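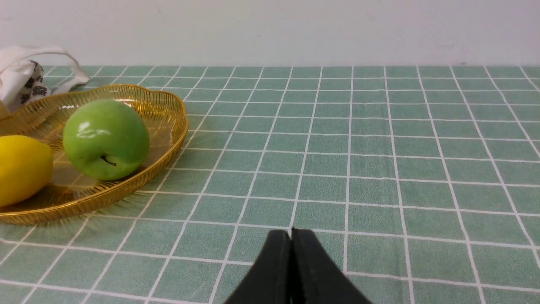

*Gripper with fingers closed, near an apple and a lemon in a wire basket.*

**Flevard holds off on robot arm order, sets 400-hour trial first**

2025-06-22 - Flevard will not place its planned order for 13 robot arms until the equipment has been tested on ordinary handling work, the company said.

The supplier, Adeleke, quoted for the full order in February. Flevard will rent 2 arms instead and run them for 400 hours.

"Fruit in a basket is a fair place to start, but it doesn't tell me what a service visit costs," said Madalena Serrano, head of purchasing. "The quote left out spare fingers, training and downtime."

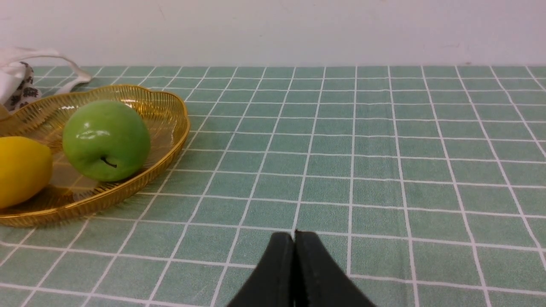 Staff will log every missed pick and every stop that needs a person - including the short ones that sales figures tend to skip. Jhun Espiritu will lead the trial. He has asked Adeleke for service records covering 190 days at an existing customer site and has yet to receive them.

No money beyond the rental has been approved.

Press contact: Dexter Tran, Flevard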